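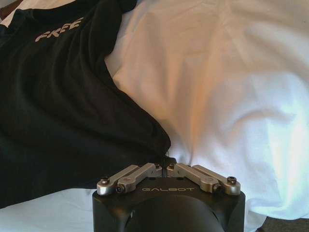 Black T-shirt on white bedding.

Filed under: Travel, Sleep, Noise

I measure bedroom noise when I stay away from home. It started as a way to settle arguments with myself about whether a room was loud or I was tired. The meter is a Tredex, second-hand, and I log one reading a second from lights out until the alarm.

The average is the least useful number. A steady hum from a fan sits at the same level all night and I stop hearing it within minutes. What wakes me is the step from quiet to loud, so I sort the log by the size of the jump and look at the top 50. In Sketlow last December the average was low and I still slept badly. Most of the top 50 fell between 2 and 3 in the morning, and nearly all of them were the lift.

Lift noise is mostly low frequency and travels through the structure. Earplugs do little for it. Foam plugs are good against voices and television, less good against a motor bolted to the same concrete as your bed.
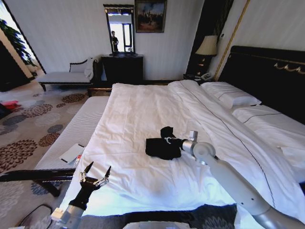
Distance from the shaft matters more than floor height. At the Karakaya I had room 265, at the far end of the corridor, and the lift didn't show up in the log at all. The ice machine did. Güven Şimşekoğlu, who used to fit ventilation plant, told me to check for a door closer as well, as a badly set one puts a thump into the wall every time somebody goes out. I now let the corridor door shut once from inside the room before I unpack. If the water in a glass moves, I ask to be changed.

Window seals are next on the list. The Mometti had new glass and an old frame, and the meter showed the traffic starting up on Sunday almost as clearly with the window shut as with it open. I'll put up the two plots once I've sorted out the time stamps, which drifted again.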